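Reports > Salian Small Storage Study > Progress Report 2

Print | E-mail

Salian Small Storage Study
Progress report to the Judley fund
Prepared by Krisztina Fodor, Triltero
20 March 2022

1. Status

Work on the tabletop storage series is on schedule. The cabinet design was frozen at the start of this period, and the first batch of 40 units has been received from Hivari. Spending to date is $767 on hardware and finish, against the $445 forecast in the last report. The difference is explained in section 3.

2. Cabinet

The unit under study is a small oak cabinet with two shallow drawers, one above the other, each with a black bar handle. The top is flat and square so that a second item can be set on it. An earlier version had round knobs. Knobs turned on their screws in use and were dropped in favor of bars, which are fixed at two points and can be pulled from either end.

Drawer fit was checked on every unit in the batch. Two were returned for a tight lower drawer. The supplier traced both to side panels that had been stored flat near an outside door, and has changed its storage. Replacements passed.
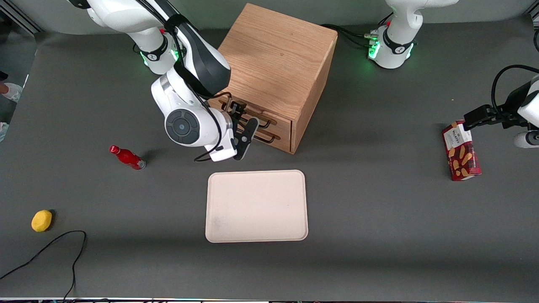
Handle spacing remains open. The two bars sit close together because the drawers are shallow, and a user reaching for the lower one can catch the upper one with the backs of the fingers. Increasing the drawer height would solve this but would also raise the top of the cabinet. A shorter lower bar is the cheaper option and will be tried first.

The contents list for the drawers has been cut to 42 items, all flat or nearly so. Packaged food stays outside the cabinet in its own carton. A tall carton does not fit a shallow drawer, and laying it down once opened leads to spills.

3. Cost

The overrun has two sources. The bar handles cost more than the knobs they replaced, and a second coat of clear finish was added after water rings appeared on the tops of three early units. No further change to the finish is planned. The handle price should fall with the next order.

4. Next period

- Fit the shorter lower bar to ten units and repeat the handle check.
- Weigh each drawer with the full contents list.
- Confirm the price of the second batch with Hivari.
- Send the drawer drawings, with the revised side panel, to Judley for the file.

The next report is due in July. No change to the total grant is requested.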